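Notebook, Trorley bench, January

Lane-keeping controller, build 202. Carried on from the Hutchins loop data. Steering still hunts on the long left-hander at Zillurstead, same place as build 198. Amplitude is small, but a passenger would notice it.

Replayed the log offline with the camera lane estimate only, then with the map prior switched back on. Hunting is present in both, so the prior is cleared. Delay between the lane estimate and the steering command comes out at 37 ms on the replay rig. The budget in the Cisance document assumes 20. Baptiste thinks the extra is in the message queue and not in the filter. I agree, but have not proved it.

Changes tried, one at a time:

Queue depth cut from 8 to 2. Delay drops, hunting reduced, no lost messages over the full log.

Look-ahead distance raised by a tenth. Smoother on the left-hander, cuts the apex on the tight right by the depot. Put back.

Steering rate limit lowered. No useful effect. Put back.

Ludivine asked whether tyre pressures were recorded for the Hutchins runs. They were not. Add a line to the run sheet.

Separate matter: at 600 m into the loop the lane confidence falls to zero for a few samples and the car holds the last good value. Gaspard has marked the spot on the site plan. Worn paint is the likely cause, and the fallback did what it should. The handover warning did not sound, as the gap is shorter than its threshold. 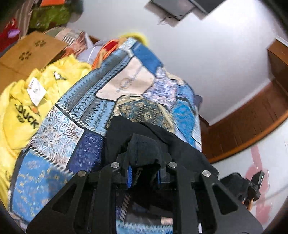
I would leave the threshold alone until we have wet-road logs. Shortening it now will give false warnings under the bridge, where the confidence also dips.

To do: time-stamp at both ends of the queue, rerun the log with depth 2, send plots to J. Guillot. Pichon has the car until 16:00, so no track time before then. Keep build 202 on the spare unit for comparison.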